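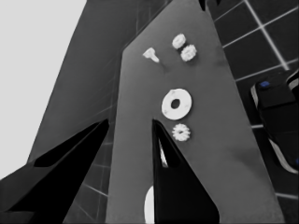 Switching from electric to gas dryer, worth it?

Daly49
Posted Tuesday, March 13, 2018
So our old electric dryer finally quit and my brother-in-law says go gas, it'll pay for itself. We have a gas line in the basement already (the water heater is on it) but it would need to be run another wall over. Plumber quoted me $179 for that part. The gas model costs more than the electric one too. Family of five, so we do a LOT of laundry. Anybody done this and been glad?

predent_mom
We did it in June and I love it. Towels come out faster and the bill went down a little. I'd take that $179 quote and run, ours was $200 and the guy was two hours late!

Cudum
I'm going to disagree. Unless your electric rates are awful you're saving pennies a load. Add the line, the pricier machine and a new vent and you'll be waiting years to break even. Buy the plain electric one and clean your vent hose. Half the people complaining about slow dryers have a hose packed with lint.

predent_mom
Cudum, with five people it's not pennies. I do 2 loads a day some weeks, more when there's soccer.

Cudum
Then hang the jeans and towels. Free.

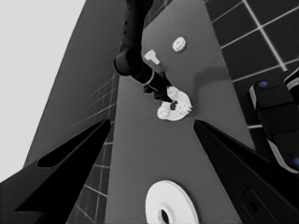 Re: Switching from electric to gas dryer, worth it?

Anden
Whichever way you go, check the vent length first. Mine had three elbows in it and a brand new dryer still took forever. I swapped it for a short straight run and it was like a different machine. And use the rigid metal stuff, please, the foil kind crushes the minute you push the dryer back.

Daly49
OK I just pulled the old one out and wow, the hose is flattened on one side. Cudum might have a point, ugh. Still leaning gas though.

Dwayne Montoya
Does your town want a permit for the gas line? Mine did, and the inspector took a week to show up. Ask your plumber if that's in the quote.

Daly49
Good question, I'll call him in the morning. Laundromat tonight I guess, bringing a book and all the quarters in the house.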